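Stuck in the arm: a green light and a jammed packet at Clurkbridge
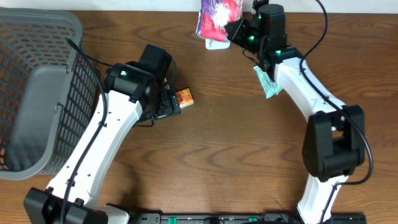

One reader wrote in after our August issue to say that if a machine can't tell it has a packet stuck against its own arm, it has no business being called ready for anything, and could we please stop printing the word "ready" until somebody shows it is. Fair enough. I've left the word out of this item, apart from that sentence and wherever Zenberg uses it.

The fault concerns the two-armed sorting bench at Clurkbridge, the one that moves small grocery packets between the tabletop and a grey plastic basket. Zenberg supplies the arms and the control software. Skadley did the installation and holds the service contract. Members will remember that the bench was introduced to us as a low-risk trial, on the grounds that the arms are light, the goods are light, and no one has to stand close while it runs. I had doubts about the last part then and I have more of them now.

What went wrong is easy to tell. During a sorting run, a soft mint-green packet ended up lodged against the inner side of the right arm, partway along the white forearm link. The arm did not stop. It went on and picked up the next item, a pink and purple package, and lifted it as if nothing were amiss. The green lights stayed on. No message came up on the operator's screen. The software had logged the green packet as placed, so as far as the record went it was sitting in the basket with the rest.

The person on shift saw it and pressed the stop. That was the whole of the safety system on the day: somebody looking up at the right moment.

Zenberg's first reply called this a "cosmetic retention event". I had to read that a couple of times. A packet wedged in a moving arm is a jam, and we should call it one. Their second reply was better. It explained that the arms sense load at the motors and at the gripper, and that a packet weighing next to nothing, resting on the link, falls below what the motors can notice. The camera that checks the table looks for items on the table. It does not look for items on the arm. So there was a blind spot, and it had been there since the bench was switched on.

They also say the bench did 232 picks in that run and only one went astray. I don't find this as soothing as they seem to. The count comes from the same log that had the green packet down as safely placed. If the log can be wrong about one and not know it, I'd like to hear how they know it's right about the others. I asked. The answer was that the log is "generally reliable", which is not an answer to the question.

Then there is the cable. Each arm has a black cable running along the outside, and on the right arm it arcs around the elbow joint. Skadley's visit report mentions, in a single line near the end, that a loose wrapper could work its way under a cable or into a joint and cause "possible wear". It doesn't say how likely, or how long it would take. It doesn't say what happens to an arm that loses its cable while holding something up. I would have thought that deserved more than one line. The same report spends most of a page on the colour of the warning stickers.

For anyone who thinks this is a lot of fuss over a packet, I half agree. No one was hurt and nothing was broken. The trouble is what's planned next. The proposal in front of us is to put a second bench at Lachance, running the same arms and the same software, and to let one person look after both from a desk in the next room. If the only thing that caught this fault was a pair of eyes on the bench, moving the eyes to another room is an odd way to respond to it. The proposal was written before the jam and hasn't been changed.

Zenberg has offered a software update. It would have the arms pause after every 20 picks and turn so the camera can get a look at them. It sounds sensible until you do the sums. A packet that sticks on the first pick after a pause rides along for all the rest before anything checks. It's also not clear the camera can see the inner side of the forearm from where it's mounted, and that is where the packet was. I've asked for a test with a packet put there on purpose, by hand, with the arm stopped, and then a check of whether the pause picks it up. That would take about 11 minutes by Skadley's own estimate. So far there's no booking.

Until this is sorted, the following applies at Clurkbridge:

The bench runs only with someone in the same room, facing it.

If anything is caught on an arm, or between an arm and its cable, press the stop and wait for all movement to finish. Switch off at the wall before reaching in. Don't try to flick a packet loose while the arm is live, however slow it looks.

Write down every jam in the paper book beside the bench, even the ones you clear in a few seconds. Put the time, which arm, and what sort of packet. Soft wrappers are the ones we most want to hear about, as the stiff boxes don't seem to give the same grief.

Don't clear the software log at the end of a shift. We want to lay it next to the paper book and see how well they agree.

The paper book went out 2 shifts ago and already has entries in it. I won't quote them yet, as it's early and people differ in what they call a jam. Zenberg has asked for a copy and will get one when we've had a proper look ourselves.

The Lachance proposal comes up at the general meeting on 13th October. Zenberg will be sending someone to speak and has asked for time at the start. I've suggested they bring the test result with them. If you've worked a shift on the bench and seen something similar, on either arm, send it in before then, with or without your name. Questions for Skadley can go through the office, and please keep them short, since they've been answering the long ones with brochures.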